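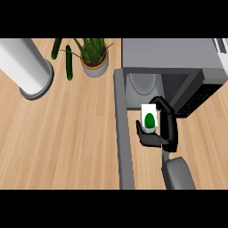

Médiathèque de Pomutham : le chantier reprend (encore)

marnier_k
Lu dans le bulletin municipal : reprise des travaux de la médiathèque en février, livraison « dans les meilleurs délais ». Le marché passe chez Vidmar, Flalline ayant jeté l'éponge. Quelqu'un y croit ?

tilleul35
Non. On nous a déjà fait le coup deux fois. La dalle est coulée, les murs montent à mi-hauteur et il pousse des buddleias dedans.

Didier Perrin
Un peu d'honnêteté : Flalline n'a pas « jeté l'éponge », le marché a été résilié. Ce n'est pas pareil juridiquement, et il y a un contentieux derrière. Vidmar a au moins terminé le gymnase de Zevport.

tilleul35
Terminé, oui, avec 10 mois de retard. Et le contentieux, qui le paie s'il est perdu ?

marnier_k
Ce qui me gêne c'est l'avenant. Le coût grimpe de 40 % et je ne trouve le détail nulle part. « Actualisation des prix », ça veut dire quoi au juste ?

Didier Perrin
Ça veut dire que l'acier et le béton ne coûtent plus ce qu'ils coûtaient à la signature. Le rapport est consultable en mairie, il suffit de demander.

marnier_k
J'ai demandé. On m'a remis deux pages, sans aucun chiffrage par lot.

gribouille
Perso je m'en fiche un peu de qui construit. Ma fille était en CP au premier coup de pioche, elle passe le brevet cette année. En attendant la bibliothèque actuelle a 35 places assises et ferme à midi le samedi.

tilleul35
@gribouille justement, avec l'argent de l'avenant on payait des heures d'ouverture pendant des années.

Didier Perrin
Et on laissait une ruine au milieu du bourg ? Démolir aussi ça coûte, je vous signale.

tilleul35
Combien ? Personne n'a chiffré la démolition, donc personne ne peut dire que finir revient moins cher. Vous non plus.

Didier Perrin
Je vous accorde que l'étude manque. Je reste pour qu'on finisse.

marnier_k
Modif du 2 mars 2025 : passé devant ce matin. Une grue, un panneau tout neuf, pas un ouvrier. La pétition pour obtenir le détail des lots en est à 200 signatures, elle est à la librairie, sur le comptoir.

gribouille
Signé hier. Sans illusions.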